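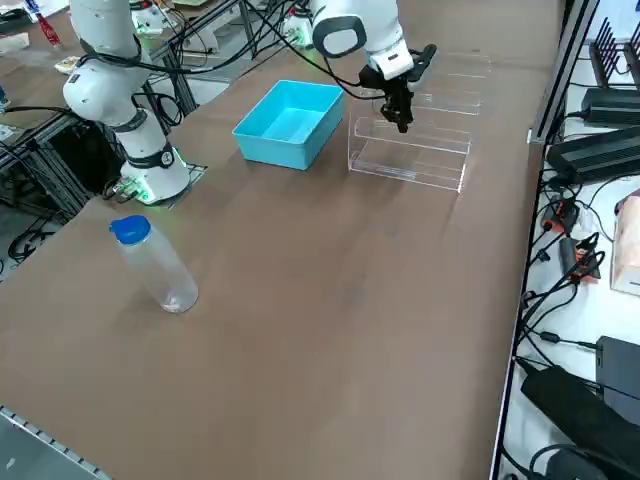 Figure 1. Deux bras robotisés blancs au-dessus d'un plan de travail brun.

Gestion d'un incident par rançongiciel dans une PME : étude du cas Ornar
Rapport de projet, module Sécurité des systèmes d'information
Mai 2020

1. Contexte du projet

Le présent rapport porte sur la manière dont une entreprise de taille moyenne réagit à un chiffrement malveillant de ses serveurs. Le cas retenu est celui d'Ornar, société de négoce de pièces détachées qui emploie 58 personnes sur deux sites. Le siège regroupe la direction, la comptabilité et le service commercial. Le second site, appelé Bollunside en interne, abrite l'entrepôt et la préparation des commandes.

L'entreprise nous a donné accès à son journal d'incident, à l'inventaire de son parc et à une version expurgée du rapport de son prestataire informatique, Holar. Nous avons aussi mené quatre entretiens par téléphone. Les personnes interrogées ont demandé à ne pas être nommées et nous les désignons par leur fonction.

2. Déroulement de l'incident

L'attaque a été découverte en mars, un peu avant l'ouverture des bureaux. Un préparateur de commandes n'arrivait plus à ouvrir les bons de livraison et a appelé le support. Le technicien de Holar a constaté que les fichiers du serveur partagé portaient une extension inconnue et qu'un fichier texte réclamant une rançon avait été déposé dans chaque répertoire.

Le premier réflexe a été de redémarrer le serveur. Cette action figure dans le journal à 7 h 52. Elle a fait perdre le contenu de la mémoire vive, que l'analyste aurait voulu conserver. Les liaisons entre le siège et Bollunside ont été coupées 30 minutes plus tard, sur décision de la responsable administrative. Entre-temps, le logiciel malveillant avait atteint le serveur de gestion commerciale.

Le point d'entrée est un compte d'accès à distance créé pour un ancien stagiaire et jamais désactivé. Le mot de passe était court et le compte n'était pas protégé par un second facteur. Le rapport de Holar situe la première connexion suspecte neuf jours avant le chiffrement.

3. Sauvegardes et reprise

Ornar utilisait Shao, un outil de sauvegarde installé deux ans plus tôt. Les copies quotidiennes étaient écrites sur un disque réseau accessible depuis le domaine et elles ont été chiffrées avec le reste. Une copie hebdomadaire sur disque amovible était conservée dans l'armoire de la comptabilité. C'est elle qui a permis la reprise.

La restauration a duré quatre jours. Environ 300 commandes ont dû être ressaisies à partir des courriels des clients et des bons papier. La messagerie, hébergée à l'extérieur, n'a pas été touchée, ce qui a simplifié la communication avec les clients. La rançon n'a pas été payée.

4. Communication et décisions

L'entreprise ne disposait d'aucune procédure écrite. Le directeur a été prévenu par le support une heure après la découverte. Le personnel a reçu un premier message en fin de matinée, et plusieurs salariés avaient déjà tenté de rallumer leur poste. Les clients importants ont été appelés par les commerciaux dès l'après-midi, sans texte commun. Deux versions différentes de l'incident ont donc circulé pendant la première journée.

Une plainte a été déposée. La question de la notification à l'autorité de protection des données a été tranchée le lendemain, après avis d'un conseil extérieur. Le dossier de notification a été transmis dans le délai légal de 72 heures.

5. Propositions

Nous avons classé les mesures selon leur coût et leur délai. Les suivantes peuvent être appliquées sans achat de matériel :
- revue des comptes d'accès à distance chaque trimestre, avec suppression des comptes inactifs ;
- activation du second facteur pour tous les accès externes ;
- fiche réflexe d'une page affichée dans les deux sites, indiquant qui appeler et quelles machines isoler ;
- test de restauration deux fois par an.

La séparation du réseau de l'entrepôt demande un budget. Holar a remis un devis pour de nouveaux commutateurs, que nous ne reproduisons pas à la demande de l'entreprise. Nous recommandons également de sortir le disque de sauvegarde du domaine et de lui attribuer un compte dédié.

6. Limites

Nous n'avons pas eu accès aux journaux bruts du pare-feu. La chronologie des neuf jours précédant l'attaque repose donc entièrement sur le rapport du prestataire, qui était lui-même chargé de l'administration du parc. Un questionnaire destiné aux salariés avait été préparé, mais il n'a pas pu être diffusé avant la remise de ce travail. Il est joint en annexe B, après la fiche réflexe.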